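Vadanen Table Oil, Natural

Maker: Vadanen
Can sizes: 11 oz and 26 oz
Sheen: low, a little more with a third coat
Use on: bare or previously oiled wood, indoors
Goes on with: lint-free cotton cloth or the white Brestik pad

We have carried a lot of wood finishes in this shop, and this is the one we keep taking home with us. It's a thin, clear, slow-soaking oil for tables, shelves, stools and anything else indoors that gets touched all day. You wipe it on, let it sit, wipe it off, and the grain just wakes up! It doesn't leave a plastic-feeling skin on top, and when the table gets a scratch (it will) you can fix that one spot and leave the rest alone.

The smell is mild, a bit like walnuts, and gone from our back room by the next afternoon. Young-sook Ma oiled her kitchen table with the windows shut in the middle of winter and had no complaints, though we'd still open one.

Color

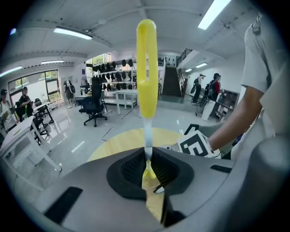 Natural is the lightest of the Vadanen oils, and the one to pick if your main worry is a table going orange. Every oil deepens wood somewhat, and on walnut or cherry that's usually what people want. Light woods are the tricky ones. A round top with a pale blond grain like this can turn honey-colored under a heavy amber oil, and then you're sanding to get back. Natural keeps it much closer to the color you see when you wipe the bare wood with a damp cloth, so try that first, in a corner, before you buy anything. If you like what the damp cloth shows you, you'll like the oil. If you want it paler still, the Janevski White Oil has a touch of pigment in it and takes the yellow down nicely, but it's fussier to apply and shows lap marks if you dawdle.

Getting the wood ready

Sand with the grain, finishing at 180 or 220. Going finer than that closes the surface and the oil has a harder time getting in. Vacuum, then wipe with a dry cloth. If there's old varnish it all has to come off, including the bit under the lip of the table that everybody misses (run your fingers around it, you'll feel the drips).

Old wax is sneakier. A few drops of water will bead on a waxed surface and sit flat on a clean one.

Putting it on

Stir the can, don't shake it. Pour a small puddle in the middle and spread it out, thinner than you think you need. On a round top we like to work in straight passes along the grain all the way to the rim and do the edge last, where the end grain drinks up far more than the flat part does. Give it 19 minutes, then wipe off everything that's still shiny. Really wipe! A sticky table is nearly always a table with too much oil left sitting on it.

Leave it overnight and put on a second coat the same way. Two coats are plenty for a side table or a desk. For a dining table, go to three. Light use is fine after a day; hold off on wet glasses and tablecloths for a week.

Lay used cloths out flat outdoors to dry, or soak them in water before they go in the trash. Oily rags can heat up and catch fire on their own when they're wadded in a pile. Please don't skip this one. 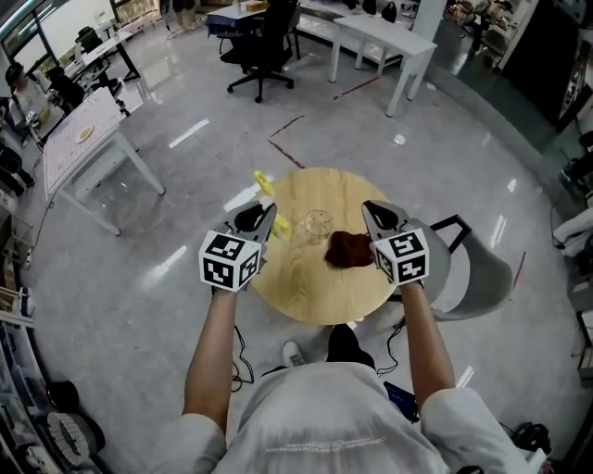
Everyday care

Damp cloth, a drop of dish soap, dry it off. That's the whole routine. Skip spray polish, which leaves a film that fresh oil can't get through. When the busiest part of the table starts to look dull or chalky, rub in a teaspoon of oil and buff it dry.

For pencil, crayon and general grime, the Grirberg Wood Soap is lovely stuff and a bottle lasts ages. Water rings often come out with a gray Brestik pad and a little oil, rubbed lightly along the grain.

Which size?

The small can does a small round table with some left over for touch-ups. Get the big one for a dining table with leaves, or if you have chairs to do as well. Opened cans keep best with the lid pressed down hard and stored somewhere cool. If a skin forms on top, lift it off and strain what's underneath.

Questions about a particular wood? Write to Ju-won Noh at the shop and attach a picture taken in daylight.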